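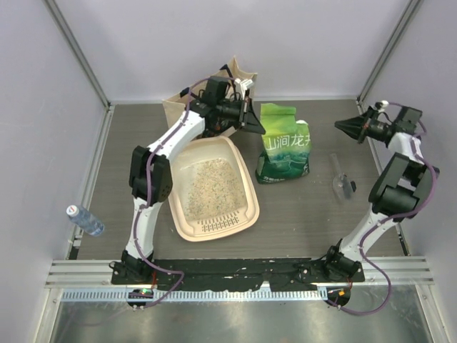

A litter tray in front of a paper bag.

July 16, 2020
By the Davdale Housing Review editorial board

Renters Should Not Pay Twice for a Cat

Landlords in Davdale may now charge a pet deposit, a monthly pet fee, or both. Most charge both. The Review believes the second charge should end.

A deposit has a clear purpose. It covers damage, and what is left goes back to the tenant. The monthly fee has no such limit. At Arnell Court, a tenant with one cat pays a deposit of 256 dollars and then 70 dollars a month for as long as the lease runs. None of the monthly money is returned, even when the carpet is spotless.

Owners reply that animals add wear to a building. Some do. So do bicycles, pianos and small children, and no lease in the city sets a monthly price on those. Where damage goes beyond the deposit, the owner may already bill for it or go to small claims court.

The fee also falls hardest on older tenants living alone, many of whom had a pet long before the rule changed in January. Several have told this board that they are now looking outside the city -- a poor result for a housing policy.

The council should allow one refundable deposit, with a fixed ceiling, and nothing more.

Last updated: July 16

Related
Samuel Street permit parking: our view
Clasik Towers to add 800 storage lockers
Letters: Heat and hot water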